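Notes pour l'intervention de mardi, session « règles et bonnes pratiques »

Commencer sans bonjour trop long. Poser la question tout de suite : qui, dans la salle, a relu sa propre procédure de câblage depuis qu'elle a été signée ? Attendre. Laisser le silence.

Rappeler le contexte : chez Stemico, la procédure fait 62 pages. Chez Cirkari, 2. Je n'ai vu aucune différence sous les tables. Marijke Koster dira le contraire pendant les questions, la laisser parler.
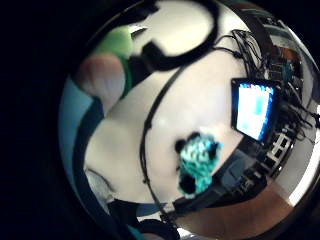
Les règles de poste sont écrites pour la cellule, avec sa clôture et son arrêt d'urgence. Le reste de la pièce passe entre les mailles. Montrer le paquet de fils noirs emmêlés, en haut à droite, qui file vers la pile de matériel. Puis le long câble noir qui descend en biais. Demander quel article s'y applique. Chez Wurusora on m'a répondu « le bon sens ». Je veux bien, mais le bon sens ne s'audite pas.

Ralentir ici. Le référentiel Vukčević compte 205 points de contrôle, dont 5 sur le cheminement des câbles, tous cochables depuis un bureau. Je doute qu'une case cochée ait jamais retenu une fiche dans sa prise.

Ma demande, modeste : une personne nommée par poste, le droit d'arrêter le travail, et un repérage des câbles aux deux bouts. Si on me parle de certification, renvoyer à la pause.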